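Print this page | E-mail this page
Filed under: Workplace Safety > Automation > Inspection Forms

Erton bag bench, arm cell check
11 April 2026. Checked by Fasil Bogale

1. Stop button within reach of the packer's stool: OK
2. Speed limit set to 10 for shared work: OK
3. Gripper screws and bracket tight: OK

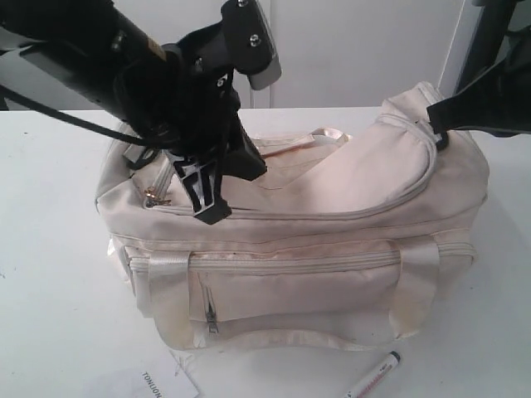
4. Lifting by staff: changed. Packers used to turn every bag by hand. They now step in for zippers and straps only. Wrist complaints are down, but two people say the waiting is tiring. Rotate jobs at each break.
5. Table surface clean: minor. Small specks, wipe at shift change.
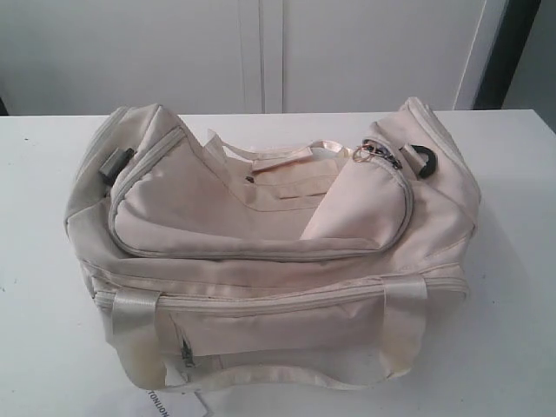
Item 5. Cream duffel on bench, top partly unzipped.

6. Keys and rings on bags: comment. Keep fingers clear of them while the arm is moving.
7. Cable slack: recheck at 2000 hours of running.

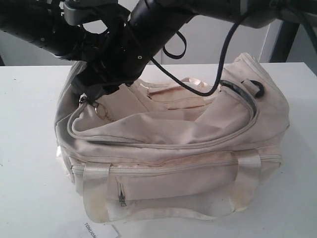 8. Training: 38 staff signed off, night crew still to do. Hadgu to send the revised sheet in April.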